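Light on Surfaces: Notes for Week 3 (Drawing and Looking, evening course)

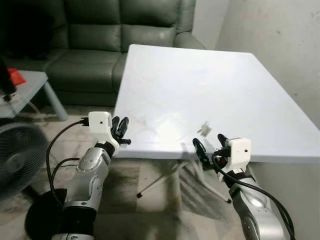

Welcome back, everyone! Last week we looked at cast shadows, and this week we get on to my favourite subject of the whole course, which is shine. Why does one surface gleam and another just sit there looking chalky? Physics has a lovely plain answer. Light that hits a surface bounces off it, and the way it bounces depends on how smooth the surface is at a very small scale. A mirror sends each ray off at one tidy angle. A sheet of blotting paper sends rays off in every direction. Most things in daily life sit somewhere between the two, and a white tabletop like this one, slightly glossy, with faint smudges and streaks of reflected light across it, is a very good example of the in-between kind. You get the white of the top itself, and then a second, weaker layer of light lying over it. Learn to see those two layers separately and half your drawing problems go away!

Two words to get into your notebooks

Diffuse reflection is the scattered sort. It gives an object its own colour, and it looks much the same wherever you stand.

Specular reflection is the mirror sort. It carries the colour of the lamp or the window, and it moves when you move. Try it tonight with a dinner plate under the kitchen light: lean left, lean right, and watch the bright patch slide about while the plate stays put. I still find this delightful after years of teaching it.

The angle matters (a lot)

Look straight down at a varnished floor and you mostly see wood. Crouch at one end and look along it and suddenly it's full of windows. Nearly all surfaces become more mirror-like at a low angle, even quite dull ones. Hold a piece of ordinary printer paper level with your eye, point it at a bright window, and you'll catch a soft sheen on it that you would swear wasn't there a moment ago.

This is why the far end of a table often looks paler than the near end in a painting. Students tend to put the same tone all the way across and then wonder why the thing looks like a wall! Casimiro Sarmiento brought in a small study last Monday where he had lightened the far third with the side of a rubber, and the whole top lay down flat at once. Do ask him to show you.

Grease, dust and fingerprints

A fingerprint on polished metal shows up dull, as it breaks up a clean reflection. A greasy mark on matt card does the opposite and shows up shiny, as the grease fills in the tiny pits. Same finger, opposite result! Dust scatters light, so it shows best when the lamp is low and to the side. Museum people use this trick, called raking light, to find scratches and old repairs, and you can do it with a torch.

Paper and materials for the exercise

The Grudo pads in the cupboard are fine for pencil. If you want to use wash, bring something heavier, 350 gsm if you can get it, or your sheet will buckle. Pirel do a soft white chalk that I like very much for highlights on grey paper. Keep it sharp and use it last.

Exercise for next time

1. Choose one plain object with a bit of shine: a mug, a spoon, a tin lid.
2. Draw it under a single lamp and leave out the highlights completely.
3. Move the lamp, put the highlights in on a sheet of tracing paper laid over the top, and mark where the lamp was.
4. Do a second tracing with the lamp somewhere else.

Spend 70 minutes on it altogether, with a tea break wherever you like. Please don't chase perfect outlines. I'd much rather see three wobbly mugs with honest light on them.

Reading

Chapter 17 of the Otero book covers gloss and varnish, and the diagrams are splendid. Skip the equations if they put you off, but have a go at the first one, as it's only about equal angles. Thomas is shorter and better on metals.

Next week: glass, water and other see-through things. Bring a jam jar with the label soaked off.

Eusebio Prieto

12 shares | 4 comments
Contact the course office | Back to top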